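16 June 2018

Second day on the pegboard cell and I still don't believe in it. The vendor's sheet from Iltwood says the thing holds its calibration for 2,000 cycles. The counter read 1,028 this morning and it was already out. I wrote both numbers on the inside of the cabinet door in marker, where I'll see them the next time someone quotes the sheet at me.

Started with the mounting bolts, because everyone starts with software and I'm tired of finding a loose bolt at four in the afternoon. Two of them took a quarter turn. The rest were fine. Wiped the old thread locker off the two loose ones, put new on, marked the heads with a paint line. If the lines break I'll know by the end of the week. I have a low opinion of thread locker that came free in the box with the machine, so I used ours.

Then the fingers. The Meren manual has a long chapter on finger alignment that assumes you own a granite plate and a dial gauge and have a morning to spend on it. I did it the way I was taught: close on a straight rod, bring the tip up to something small that can't move, and look at where it really ends up against where the screen says it is. The screen is very confident. The screen has been confident every day since April, including the day it drove a hook into the board.
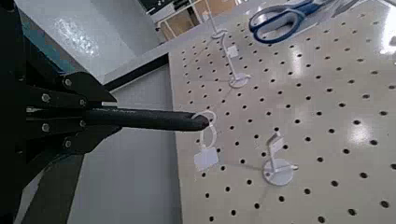 Why not just rerun the automatic calibration and go home? The automatic routine only checks the arm against its own idea of the arm, so a tool mounted slightly crooked passes every time, and you find the error later, at the hooks.

I ran it anyway, for the record. Pass, green, all the way down. Then I ran the position program and the tip was off to the same side as yesterday. So much for green.

What I changed, in order, so I don't have to work it out again:

- backed off the screws on the tool plate and reseated it
- cleaned the mating face (grit, and a sliver of something plastic)
- tightened in a cross pattern, low torque first, then full
- entered the tool offset by hand and saved it as offset 62
- left offset 61 in the controller in case I've made things worse

That sliver bothers me more than the bolts do. It was thin as a fingernail and it had been sitting between two faces that are supposed to touch all over. Either it came in with the last tool change or it was there from the factory. Iltwood will say tool change. I say they can't know that any better than I can. I taped it to a page at the back of this book.

After the reseat, the offset moved by less than I'd hoped and more than I can ignore. Ran the slow program with my hand on the stop the whole time. It was better. I'm not writing "fixed." I wrote "fixed" in April and had to read it again this morning.

The board is the other half of it. It's a Plastwood panel, and when I phoned them last month they told me their panels stay flat. I laid the long straightedge across it corner to corner, both ways, and got light under it near the middle. Not a lot. Enough that a hook there stands at a different height from a hook near the edge, and the controller has exactly one number for the height of the board. Shimmed the low side with brass strip. Checked again, less light. I'd like a third support under the middle and I've asked for one, and I expect to be told that the panels stay flat.

Glare is a nuisance too. The finish on the panel is shiny enough to throw the overhead light straight back, and holes wash out wherever that patch lands. The suggestion from Bragança was to turn up the contrast setting in the vision menu. I tried three values. Two made no difference and one was worse. I put the setting back where it was and wrote it down, since no one else had. Matte spray on a spare panel would tell us more than any menu, but the spare panel is "on order," a phrase I've stopped asking about.

Went on to the handle routine after lunch. The approach height was a guess somebody typed in and never came back to, so I set it again off the board itself, at the near edge and then at the far one, and took the lower of the two.
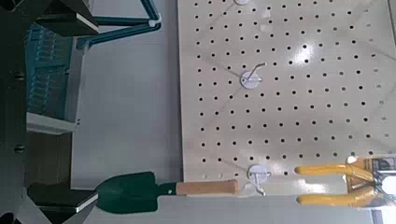 The two heights didn't agree, of course, even with the shims in. The gap between them is small and the finger pads have some give, so in practice it may not matter. "In practice it may not matter" is how we got here, so I entered a separate height for each end and let the controller work out the middle. It accepted that without complaint. It accepts most things without complaint.

Slowed the last part of the approach by half. Somebody will want that speed back once they see the cycle time. They can come and ask me, and bring the straightedge.

Greased the second axis, which the schedule says isn't due. It sounded due. Emptied the filter in the cabinet fan and found it gray all through, so the schedule is wrong about that as well. Backed up the controller to the stick and to the shared drive, then opened the backup to make sure there was something in it.

Still to do: check the paint lines, rerun the rod test from cold first thing, order brass strip (I used the last of the thin stuff), write to Iltwood about the sliver and keep it polite. Offset 62 stays in until the cold test. If the tip is over to the same side again I'm taking the wrist cover off, whatever the warranty says.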